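Measuring the Condo: What Floor Area Figures Include

Two units on the same floor of Lamberg Court were listed in October at different sizes, although they share one floor plan. The first was given as 1,591 square feet. The second came in 211 square feet larger. Its agent had counted the balcony and the storage locker.

Satish Garg, an appraiser with Feltum, sees this in older condo buildings. The original plans often measure to the outside face of the walls, while the unit deed measures to the inside paint line.
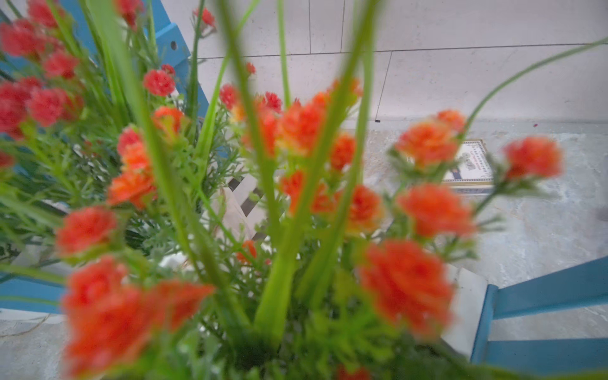
Interior measurement excludes the exterior walls and, in most deeds, the shared walls between units. Columns and pipe chases inside the unit may be counted or left out, depending on the wording. At Lamberg Court they are counted. A buyer comparing price per square foot should first confirm that both figures use the same boundary.

Monthly dues add a second problem. Kandpal Management sets them by ownership share, and the shares for all 280 units were fixed from the builder's plans. A later survey does not change them. Rekha Srivastava, who handles resales there, attaches page 8 of the recorded plan to each listing so that buyers can check the share against the stated area.

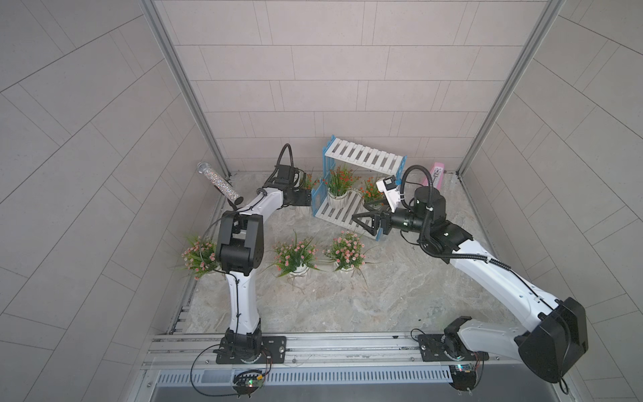 Balconies and Parking

Both are usually limited common elements. The owner has sole use, but the area belongs to the association and should be listed on its own line.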